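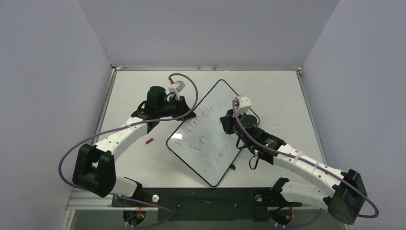

第5章　書いて消せる面

印刷する　メールで送る
5月29日(金)　文:マロウ・ラウリトセン(Malou Lauritsen)

5.1　この章で学ぶこと

前の章では、紙とインクの組み合わせを取り上げた。紙の場合、インクは繊維のあいだに染み込み、乾くとそこに留まる。消すことは初めから考えられていない。この章で扱うのはホワイトボードである。教室の壁にかかる大きなものから、机の上に置いて使う小さなものまで、大きさはさまざまだが、文字がのる仕組みはほぼ共通している。

章の前半では、ボードの表面とマーカーのインクの関係を説明する。後半では、小型のボードに短い語句を書く場合の割り付け、消し方、手入れを扱う。章末には実習が3題ある。実習には小型のボード1枚、マーカー、乾いた布を使うので、授業の前に用意しておくこと。

この章を読み終えたとき、次のことができるようになっていればよい。

・ボード用マーカーの線が布で拭き取れる理由を説明する。
・拭き残りの原因を、インク、表面、時間の面から調べる。
・限られた幅に語句を収めるため、書く前に行の位置を決める。

5.2　インクは面の上にのっている

ホワイトボードの表面は、液体がほとんど染み込まない滑らかな層でできている。鋼板にガラス質を焼きつけたもの、鋼板に樹脂を塗ったもの、樹脂のフィルムを貼ったものがあり、価格も寿命も違う。ガラス質のものは硬く、傷がつきにくい。樹脂のものは軽いので小型のボードに多いが、硬いものでこすると細かい傷が入る。

ボード用マーカーのインクには、溶剤、色をつける顔料、樹脂、それに剥離剤が入っている。線を引くと溶剤がまず蒸発する。剥離剤は顔料と面のあいだに薄い膜をつくり、顔料が面に直接つくのを妨げる。乾いた線は、膜の上に置かれた薄い皮のような状態にある。布でこすると皮がはがれ、粉になって布に移る。

油性マーカーには剥離剤が入っていない。そのため樹脂が面に密着し、乾いた布では取れない。外見がよく似たマーカーを同じ箱に入れておくと取り違えが起きる。キャップの表示を確かめてから書く習慣をつけたい。

5.3　拭き残り

消したはずの場所に、薄い筋や曇りが見えることがある。これを拭き残りと呼ぶ。原因はいくつかあり、重なっていることも多い。

第一は時間である。書いてから長くおくと剥離剤の働きが弱まり、顔料が面に残りやすくなる。12月に書いた予定表を休み明けに消そうとして苦労するのは、このためである。

第二は面の傷である。傷の底に入った顔料には布が届かない。傷の多いボードでは、同じ場所に何度書いても同じ形の筋が出る。

第三は布の汚れである。粉をたくさん含んだ布でこすると、粉を別の場所に塗り広げることになる。線は消えたのに面全体がうっすら色づいて見えるときは、まず布を替える。

拭き残りがあっても、その上に書くことはできる。ただし、淡い色の文字は曇りと見分けにくい。清書に使うときは、先に面をきれいにしておく。

5.4　語句を割り付ける

小型のボードで失敗しやすいのは、行の右端である。最初の数文字を大きく書き、途中で幅が足りなくなり、残りを縮めて詰める。あるいは行が斜めに下がっていく。どちらも、書き始める前に行の長さを見積もっていないために起こる。

見積もりは次の順に行う。

1. 書く語句を紙に一度書き、どこで改行するかを決める。
2. 最も長い行を選び、その文字数でボードの幅を割る。左右には1文字分ずつ余白を残す。
3. 得られた幅を文字の大きさの目安とし、すべての行に同じ大きさを使う。
4. 最初の文字と最後の文字の位置に、ごく小さな点を打つ。点は文字を書いたあとで指ではなく布の角で消す。

英語の語句では、単語の途中で改行しない。「in」のような短い語は、前の行に入れても次の行に送っても読めるが、続く語と一緒に置くほうが意味のまとまりが伝わりやすい。日本語では改行の自由が大きい代わりに、助詞だけが行の頭に来ることがある。これも避ける。

机に置いたボードでは、ボードの向きも字に影響する。体に対して斜めに置くと、書き手は机の縁を基準にするか、ボードの縁を基準にするかで迷う。行をボードの縁にそろえたいなら、視線をボードの上の縁に合わせてから書き始める。小型の黒枠のボードは縁がはっきり見えるので、この練習に向いている。

5.5　筆圧と速さ

マーカーは鉛筆と違い、強く押しても線は濃くならない。先端がつぶれ、線が太く不ぞろいになる。軽く当て、一定の速さで動かす。遅すぎるとインクがたまり、速すぎるとかすれる。

腕の支え方も確認しておく。手のひらを面につけると、下の文字をこすってしまう。小指の先だけを触れるか、ひじを机に置いて手を浮かせる。左手で書く人は、すでに書いた部分の上を手が通るため、特に注意がいる。

5.6　手入れ

毎回の使用後は、乾いた布で上から下へ拭く。拭き残りが目立つときは、水で湿らせて固く絞った布を使い、続けて乾拭きする。それでも落ちない場合は専用の洗浄液を少量使う。研磨剤の入った洗剤は面を傷つけるので使わない。

マーカーは横にして保管する。先端を上に向けて立てておくと、インクが下に集まり、書き出しがかすれる。

実習

実習1　同じマーカーで短い線を6本引き、時間をおいて1本ずつ拭く。拭いた時刻と、残った筋の様子を表に記録する。

実習2　二人一組になり、一人が語句を選び、もう一人が5.4の手順で割り付けて書く。書き終えたら役割を交代し、行の傾きと余白を比べる。

実習3　ボードを机の縁と平行に置いた場合と、斜めに置いた場合で、同じ語句を書く。字の大きさと行の向きにどのような違いが出たかを、3文以内でまとめる。

実習の記録用紙は巻末にある。次の節では、実習1の表を使って、時間と拭き残りの関係をグラフに表す。

印刷する　メールで送る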